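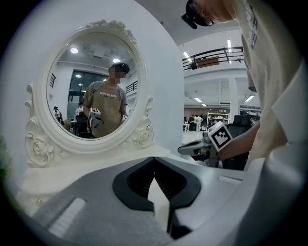

# About Rokstead Moving & Storage

Page last updated September 28, 2022. Prices are on the other page, please don't go by the ones in the old flyer.

We move houses. Well, what's in them. Apartments too, small offices, one or two shops a year. Local moves mostly, Dultia and Mumeck and the towns along the river, plus storage at the Chowdary Road building. Long distance inside the state yes, out of state no. People ask a lot so putting it up top.

## How it started

Cor Dijkstra and Wyn Rowlands, both driving for a furniture store in Mumeck. Store closed. The owner was selling off the two trucks and Cor bought the better one, Wyn bought the blankets. Really. A whole pallet of quilted moving blankets, some of them still in use, the green ones with the red stitching.

First year was all word of mouth and mostly pianos. We don't know why pianos. One music teacher told another one, probably. We got pretty good at stairs.

The name is from the store, sort of. It was painted on the truck door already and a repaint was going to cost more than the tires did. We asked the family, they said go ahead, we've been Rokstead ever since. We are not the furniture store. We can't help with your old sofa warranty, sorry, we still get calls.

Storage came later. A customer's closing date slipped by three weeks and her whole house sat in our truck, which meant no truck, which meant Cor borrowing a van off his brother-in-law to do the next job in four trips. After that we went looking for a building.

## The building

2508 Chowdary Road, behind the tile place. Come in by the side gate, the front one sticks. It used to be a cold store for apples and the walls are very thick, stays pretty even in summer. Loading dock takes a full size truck. Room for 100 storage vaults when they're stacked right.

Vaults are big wooden crates, basically. We load yours at your house or at the dock, close it up, number it, and it doesn't get opened until you say so. You get the number on your paperwork. Please keep the paperwork. If you call and say "it's the one with the bikes" we will find it but it takes a while.

You can visit your things. Call the day before so we can bring the vault down with the forklift. Half an hour is free, after that there's a handling charge, see prices.

No heating in the vault area. If you have oil paintings, a harpsichord, wine you care about, anything like that, ask first. We know people with a climate room in Mumeck and will give you the number.

## Who you'll meet

**Cor Dijkstra.** Estimates and scheduling. Comes to your house with a clipboard and looks in all the closets. Let him look in the closets! And the attic, and the shed. Most estimates that go wrong go wrong in the shed.

**Wyn Rowlands.** Runs the crews. If there's a hard staircase or a window that has to come out she'll be there herself. Long list of things she has gotten around corners.

**Reinaldo Prado.** Truck one. Been here since the second summer. Packs a truck tighter than anybody, customers take photos of it.

**Rosângela Guerra.** Office, billing, claims, storage accounts, the phone. Speaks Portuguese and Spanish as well as English. If you've emailed us and got an answer, that was Rosângela.

**Wajid Pirzada.** Packing lead. Kitchens, china, lamps, bedroom sets, everything that's glass. Also teaches the new people, who wrap plates for their first week and not much else.

Plus the summer crew, different every year, a lot of them from the college. They all get the same training before they touch a customer's things. Paid training, we should say, it wasn't always and that was wrong of us.

## What we do on the day

Crew shows up in the time window on your confirmation. Morning jobs are 8 to 9. Afternoon jobs depend on the morning job, so the window is wider and we'll text when we leave the last house.

First thing is a walk through with you. Every room. What's going, what's staying, what's fragile, what's already got a scratch. We write down the scratches and you sign it. Nobody enjoys that part, it takes ten minutes, and it has saved a lot of arguing in both directions.

Then floors get covered, door frames get padded, and we start. Boxes first usually. Big furniture after. Beds last so if there's a delay at least somebody can lie down.

Mirrors and pictures travel on edge, never flat. Same for glass table tops. If a mirror comes off its dresser we'll take it off and bag the screws and tape the bag to the back of the dresser. Not to the mirror. We used to tape it to the mirror.

Dressers: you can leave soft clothes in the drawers if the thing is solid. Cheap flat pack ones, please empty them, they come apart on the stairs. Wajid will tell you which kind you have if you're not sure, send him a picture.

At the other end you tell us where things go. Labels help so much. "Bedroom" is ok, "back bedroom upstairs" is better, "misc" is how a waffle iron ends up in the garage for two years.

## What we don't take

- Propane tanks, gas cans, paint thinner, fireworks
- Car batteries
- Pets, including fish. The tank yes, empty. The fish no
- Cash, passports, jewelry, medications. Carry those yourself
- Open food
- Plants on anything over an hour or so. Short local moves we'll put them in the cab if there's space, no promises about the ficus
- Guns. Talk to a dealer

Full list comes with your confirmaton. If we find one of these on the day we'll set it aside and ask you, we won't just leave it on the curb.

## When something breaks

It does happen. Not often. Call Rosângela, tell her what and when, send photos if you can. Keep the box and the packing if it was in a box. She'll answer within two working days and usually somebody comes out to look.

Small wood repairs we do ourselves, Wyn is good with it. Bigger ones go to a shop in Dultia that does our touch ups. If it can't be fixed we pay according to the coverage you picked on your contract. There are two levels. Please read that page! It's one page, we kept it to one page on purpose, and the basic level really is basic.

If you packed the box yourself and the box isn't damaged on the outside, the contents aren't covered. It's standard in the trade and people are still surprised by it.

## Working here

We hire in February for the summer. Earlier than you'd think. You need to be 18, be able to lift with a partner, and be on time. Driving license is a plus. You don't need to be huge. Some of our best people aren't, it's mostly straps and technique and not being in a hurry on stairs.

Boots, gloves and shirts from us. Lunch is paid on jobs that run past noon. Tips are split even across the crew, driver included, Cor and Wyn don't take a share.

Come by the office with a resume or just come by. Ask for Wyn.

## Around town

We do the table and chair hauling for the Dultia street fair, no charge. Same with the library book sale. In the spring we run one truck for a weekend picking up furniture donations, call if you have a decent bed or a kitchen table, those go fastest. No recliners please, we've got nowhere to take them.

Used boxes: free, stacked by the side gate, take what you want. If you bring some back flatten them first. Wardrobe boxes are a deposit, 20 dollars each, you get it all back when the box comes home in one piece.

Old blankets go to the animal shelter in Mumeck when they get too thin for us. The green ones are not too thin yet.

## Things still on the list

Online booking. We know. It's been "next month" for a while, Rosângela is testing something and so far it double books. Until then phone or email.

A third truck. Looking.

Better signs on Chowdary Road so people stop driving into the tile place. They've been very nice about it.

Photos of the crew for this page, everybody keeps being out on jobs.

## Getting hold of us

Office is open 7:30 to 4, closed for lunch if it's only one person in. Leave a message, it does get listened to. On the phone it's extension 2619 for storage accounts, anything else just stay on the line.

For an estimate tell us: where from, where to, which floors, elevator or no elevator, the date you want and a second date if you have one. And anything odd. Piano, safe, pool table, grandfather clock, aquarium, the 9 foot sectional that went in before the wall did. Better to here about it now.

End of the month fills up first. Middle of the month is easier to get and a bit cheaper too.

Rokstead Moving & Storage
2508 Chowdary Road, Dultia (side gate)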